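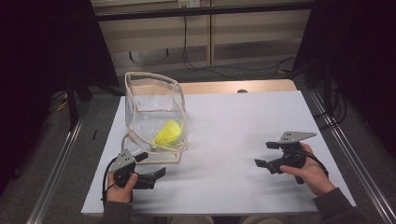

4 min read

Clear bags for small sports gear: notes for the club equipment evening

Speaker: Gifty Baidoo
Slot: second after the break, 7:40 p.m.

Opening. Say who I am and how long I've been looking after the gear at Tandstead. Mention the move to the smaller storage room in November, when half the shelves went. Keep it short, people will want to get to the questions.

Start with the old setup. Shuttles lived in tubes, and open tubes got put back with the full ones. On a Monday-type crowd night we'd open three tubes to find one with anything left in it. Ask for hands: who has a drawer of half-used tubes at home?

What we use now. Soft clear plastic bags with a fabric trim on the edges and a cotton strap. They stand up more or less like a box when there's something in them, and they lean when there isn't much. A yellow shuttle shows up from across the room, so you can check a bag without picking it up.

Pass two bags around at this point, one new and one from last season. Let people feel the plastic. It creases, and the creases stay. Blažena Jireš tried flattening hers under books and got nowhere, so don't promise anyone a fix.
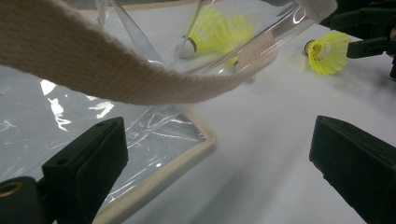
Straps. Tuck the strap beside the bag or fold it under, but don't stuff it inside on top of the shuttles. The skirts are the weak part. A plastic skirt will spring back from a light squeeze, but leave it bent in a bag for a month and it flies crooked. Demonstrate with the bent one from my pocket (REMEMBER TO BRING IT).

Packing. Put shuttles in on their sides, a few at a time. Tubes are still better for feathers and I'll say so. The bags are for plastic practice shuttles that come out and go back in all evening.

How many per bag. We have 200 practice shuttles in total and three bags in use on any night. The rest stay in the cupboard. Drahomíra Kolář wanted everything out at once and we tried it for a season – too many ended up under the benches.

Labels. Paper tags on the strap, written in pencil. Stickers on the plastic peel at the corners and leave glue. If somebody asks about marker pen, it rubs off on hands.

Cleaning. Wipe the plastic with a damp cloth, then leave the bag open until it has dried. The trim takes longer than the plastic. Don't put the bags in a washing machine. I did that once and the seam came away on one side.

Sorting at the end of the night. Tip the bag out on a white table if you have one, good light, and go through them one by one. Loose cork, cracked skirt, fine. Cracked ones go to the juniors for target games. Oľga Kratochvíl runs that group and will take as many as you can give her.

Skip this part if we're past 8:00: story about the bag left on the bus.

Questions I expect:
– Do they work for table tennis balls? Yes, same bag.
– Squash balls? They fit, but they mark the plastic.
– Where do the spares go? Top shelf, left side, next to the net cords.

Finish by handing out the sorting sheet and asking for the two bags back.

Filed under: Clubs & Equipment

More from this section
Restringing on a budget – Alžběta Čierny
Storing nets over the summer
What fits in a small gear cupboard
Notes from the spring equipment evening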